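Sock school

By Joelle Qudah
June 2025

Pinch. Lift. Let go. Pinch again. Kieran Nuttall has a target of 800 good grabs for the Toltau set and he is stuck on 205, and he talks the whole time he works.

"Towels are easy. Towels want to be picked up. Socks, no."

Feltemside, his outfit, sells demonstrations. People do a chore by hand with a gripper that has a camera on it, the recordings go off to a lab, a model trains on them. Laundry is the big order this year. Fuzzy knits are the bit everyone put off – hard edges vanish, the depth goes mushy, and the fingers close on fluff insted of fabric.

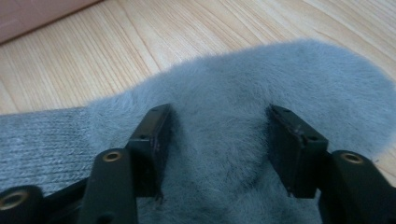
Black pads against gray fuzz, the ribbed cuff off to the left. Floor work at Feltemside.

The rules fit on one sheet. Come in slow. Pause before closing. Never the same approach twice running. If you fumble, keep recording, becuase the fumbles get labeled too and the buyers at Drostitz pay the same for them. Each grab runs 17 seconds or it gets tossed. Nuttall thinks 17 is too short and has said so, in writing, more than once.

Floor, then table. Light wood both times, which bugs him. He wants carpet, a bedspread, something dark. A model that has only met socks on pale wood learns pale wood. Sowerby, the earlier set, had that problem with dish cloths and they redid a good chunk of it in August.

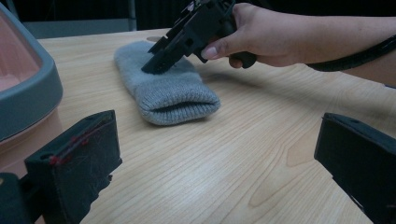

Can't they just simulate the socks?
They tried. Simulated cloth folds nicely but the fuzz behaves wrong, so Feltemside uses it for warm-up training and collects the real grabs by hand.

Hands get tired. The tool is light for the first few minutes and then it isn't. Best day so far, 22 keepers before lunch, wrist done by two. He switches to the left hand after that – slower, messier, and the lab likes it. More variety.

Next up, gloves. "Five little socks stuck together," he says, and goes back to pinching.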